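Home Storage Basics, Handout 3: Cabinets with Doors

Okay, last time we did open shelving and most of you told me you'd rather just hide everything behind doors. Fair enough! So this handout is all about the tall two-door cabinet, the kind with a drawer or two across the top and shelves below. Bring it with you in October, we'll be working from it.

Getting to know your cabinet

Before you put a single thing inside, open both doors as far as they'll go and have a look around. I mean it, stick your head in there. You want to know how many compartments you've got and which ones get any light. The side walls usually have rows of small holes for the shelf supports, and people live with a bad shelf height for years without ever touching them (I did, in my old place on Beltow Street). Move the shelf first, then load it.

Watch the doors, too. A door that only opens partway hides half the shelf behind it, and whatever lives on that side gets forgotten -- I once found 3 jars of the same mustard that way. 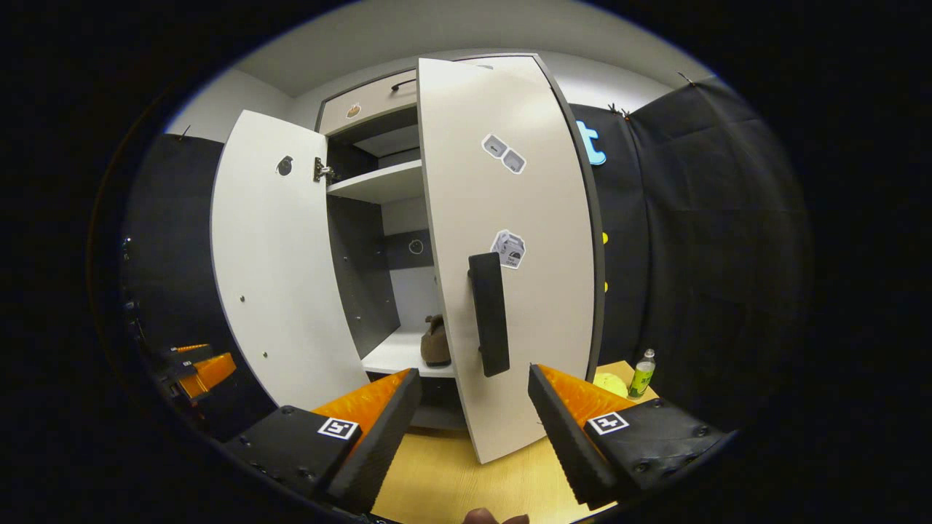 Sorting by height

The middle compartment is your prime real estate. Save it for the stuff you grab every day, and keep it a little underfilled so you can reach the back. Up top goes anything light that you use a few times a year, like spare pillows or the good tablecloth. The bottom one tends to be dark, so I like big, obvious things down there that I can find by feel. Soft things can go anywhere, but please don't use them to stuff gaps!

Stickers and labels

My students fight about this one every term. Stickers on the outside of a door are fun, and kids love them, but a label that's meant to help you should go where you'll read it. For me that's the front edge of the shelf. The inside face of the door works too -- just keep it clear of the hinges.

Homework

Empty one cabinet completely. Wipe it down, move at least one shelf, and put back only what you've used this year. Write down what went where, and keep the list to one page. Reading is the Zacharias chapter on closed storage, you can skip the part on closets.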